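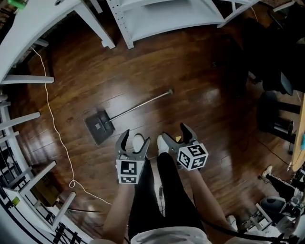
Print and Promotion for Small Firms
Week 2 handout: choosing a print method and writing the order

Welcome back, and thank you to everyone who brought in a mug, a tote bag or a biro with a firm's name on it. We had a lovely pile by the end and I could happily have talked about tote bags until the building closed (some of you may feel I did).

Last week was all about what a promotional item is for. Today we get down to how the name gets on to it, which is where most of the money goes and where most of the arguments start.

Screen printing
Ink is pushed through a mesh, one screen for each colour. Somebody has to make those screens, so a short run is dear and a long one gets cheaper by the piece. If you want 1000 cotton bags in one colour, start here. If you want 14 bags in six colours, please don't!

Stencil duplicating
Often called Riso printing, and very good for flyers and simple posters. The colours are bright and a little uneven, and the layers may not line up perfectly. Plenty of customers love that look, but show them a sample first, particularly if their logo has fine lines in it.

Transfers and embroidery
Transfers suit small orders and names that change from shirt to shirt. Embroidery lasts well and looks smart on a polo shirt or a cap, though small lettering tends to close up. Keep your letters plain and give them room.

Our worked case: Dranton
Dranton is a garden furniture shop planning an open weekend in July. It wants staff shirts, a banner for the railings and 2000 flyers. We have two quotes, from Flukirex and from Zaidi. The Flukirex price looks lower until you find the set-up charge on the second page, and Zaidi has left out delivery altogether – so neither total can be used as it stands.

Before you compare quotes, check:
Quantity, and whether spares are included
Number of print colours and where they go
Set-up or artwork charges
Proof: on paper, on screen, or none
Delivery date and address
VAT, in or out

For next time
Rewrite both quotes so that they cover the same things, then write Dranton a short letter saying which you would pick. One side of paper is plenty. Hand it in by Mon 21 September, either in the tray outside the office or by email – whichever suits you.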